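Search this site Go Advanced search

Home | Student Work | Spring Projects | Labs | Contact

Does the color of the box help you find it?
Project report by Siham Daher, Jalden College, Intro to Consumer Studies
Course instructor: Dace Krūmiņa

Why I picked this

My aunt sends me to the store for tea and I come home with the wrong tea. She never says "the lemon one with ginger." She says "the yellow one." Then the company changes the yellow one to green and we are all lost! So when we got to choose our own topic, I knew right away that I wanted to find out how much people lean on color when they look for something they already buy.

I read the chapter on visual search in our course book first. The short version is that a single strong difference, such as one red thing among green things, jumps out very fast, and a mix of differences (red and small, say) takes longer. The book uses dots and letters on a screen. I wanted boxes, on a real shelf, with real people who were thinking about dinner.

What I did

Vitis, the grocery near the bus stop in Hillach, let me use one bay at the end of the dry goods aisle in April. I am so grateful for this. The manager even helped me move the crackers.

I worked with tea because it comes in small boxes of nearly the same size. For the test I wrapped the boxes in plain paper and put a printed label on the front of each one, with a made-up brand name, Raju, and a flavor. There were 20 boxes on the shelf at a time. I made 2 layouts:

Blocked: all boxes of one color stood together, each color on its own part of the shelf.
Mixed: the same boxes, shuffled.

Each person heard a flavor and a color ("peppermint, blue"), turned to face the shelf, and pointed when they found it. I timed it on my phone. Everybody did both layouts, and I flipped a coin for which came first. In total 63 shoppers took part, all adults, and I asked each of them to read a line of text on a card before starting so I knew the label size would be fine.

What I found

Blocked was faster for most people, which I expected. What I didn't expect was how people moved. In the blocked layout they went straight to the color and then read the labels from left to right, almost like reading a sentence. In the mixed layout a lot of people went back over boxes they had already checked. A few said the flavor out loud under their breath the whole time — one man sang it.

The slowest searches of all came in the blocked layout, when the box was in the middle of a long run of the same color. Once you are inside a block, color can't help you any more and you are stuck with the print. Two shoppers pointed at the right color and the wrong flavor and were completely sure of themselves. That is exactly my tea problem!

I also tried tilting the boxes back a little on the lowest shelf, using a strip of folded cardboard underneath. I only did this for the last few people, so I can't put it in the results, but several of them said it was easier to read without bending. I would love to test this properly.

Problems

My timing includes my own reaction time. I pressed stop when I saw the finger land, and I got tired by late afternoon. The paper wrapping looked a bit homemade, and real packages have pictures on them, which must help a lot. I also didn't ask about color vision, and I should have. Next time that goes on the form.

What next

The store stocks 3,000 products, and I only used one small corner of it. I want to try pictures next, with the same color for every box and a different drawing on each. I'd also like to use soap or shaving things, where the boxes in one range can look even more alike than tea does.

Posted 15 July 2025

Comments

marlowe_t: I do this with cat food. They switched the salmon to purple and I bought the wrong one for a month.

Pia: Did people who shop there every week do better? Seems like they'd know the shelf already.

Siham Daher: @Pia I moved everything, so knowing the shelf didn't help much, but I didn't write down who was a regular. Good one for the form!

gridley: Would like to see the times in a table. 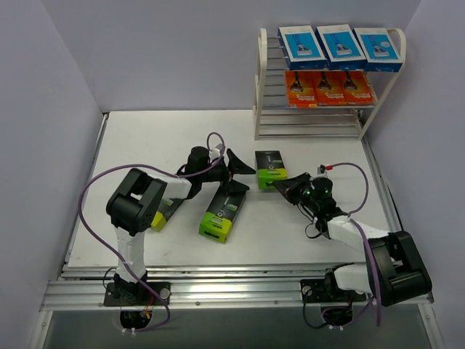

Two colors in blocks on a display rack: blue on the top shelf, orange on the second.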